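Drawing Ordinary Things
Chapter 4
Boxes, Rings and Checkered Floors

In this chapter
Drawing a cube from above and from the side
Why a ring stops looking round
Using a grid of squares to put things in their place
Stacking one box on another without it sliding off the page

Words to know: ellipse, eye level, ground plane, overlap, cast shadow, converge

I have a confession to make before we start. For years I drew every plate, cup and bicycle wheel as a circle, and I could not work out why my tables looked as if they were tipping everything onto the floor! I'd draw a lovely careful table, add a lovely careful plate, and the plate would stand up on its edge like a coin in a slot. I blamed the pencil (a Stanance 4B, a perfectly good pencil). Then I blamed the paper.

It was my old classmate Nhi Ngô who finally leaned over my shoulder in December, in the back room at Kiều, where a bunch of us used to meet and draw whatever was left on the tables. She took my cup away, put a bracelet down on the checked tablecloth, and told me to draw that. Only the bracelet and the squares it touched. It took me 40 minutes and I rubbed a hole in the page, but when I was done the bracelet was lying down. I was so pleased I drew it again on the bill.

So we're going to do what Nhi made me do. In Chapter 3 you drew boxes floating in empty space, which is fine for practice, but a box has to sit somewhere sooner or later. This time we give it a floor, and the friendliest floor I know is a checkerboard. You already know that all the squares on it are the same size. When you look across it at a low angle they shrink and squash together as they go back, and that squashing is your ruler. Put a box on the board, see which squares it covers, and you know how far away it is and how big it ought to be.

Then comes the ring. Lay any ring flat and look at it from the side and you'll see an ellipse, wide and short. Get your eye lower and it gets shorter still. Stand up and look straight down and you have your circle back. Try it right now with a glass, I'll wait! Hold it at eye level so the rim is a straight line, then lower it slowly and watch the rim open up.

Beginners nearly always make the ends of an ellipse pointed, like a lemon. They aren't. They're tight curves, but they are curves all the way round. Prasetyo Sembiring, who read this chapter while I was writing it, asked me to say that twice, so: no lemons, please. He once had me fill a whole pad with ellipses, 100 to a sheet, and I complained the entire time, and my saucers have been better ever since.

Cubes bring their own trouble. One cube on its own is easy enough by now, but set a second one on top and you have two sets of edges that need to agree. My advice is to draw the pair as a single tall box first, very lightly, and then put in the line where they meet. If you start from the bottom cube and work up, the top one tends to drift. And if a cube has been dropped down at a tilt, don't straighten it out in your drawing. Look for the corner nearest you and start from there.

Don't reach for shading yet. A shadow is a shape like any other, and for this chapter I only want its outline. We'll fill things in when we get to Chapter 5.

Before you turn to Exercise 4A, spend a few minutes with the two pictures that follow. Keep your pencil down for now. Look for the ring in each, and then look at the squares it crosses.

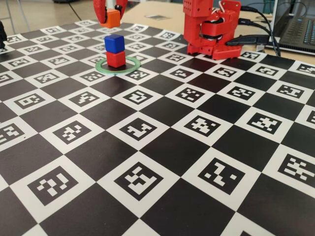
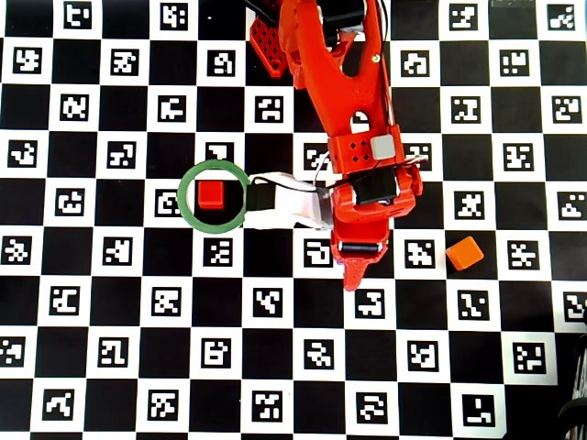 Figure 4.1 (first picture): A blue cube stacked on a red one, with the green ring lying flat as a pale ellipse. Figure 4.2 (second picture): A small red cube framed by the green ring, and an orange cube tilted on the board.

Exercise 4A. Using Figure 4.1, draw the ring and nothing else. Then add the lower cube inside it, and the upper cube last. Leave out the patterns in the white squares for now (I mean it, you'll be there till bedtime).

Exercise 4B. Using Figure 4.2, draw the orange cube and the squares directly under it. Which corner is nearest to you? Mark it with a dot.

Exercise 4C. Find a ring of your own, a jar lid or a bangle or a roll of tape, and lay it on anything with squares. Draw it three times: sitting, standing, and with your chin almost on the table. Write your eye level beside each one and keep the sheet, you'll want it again on page 34.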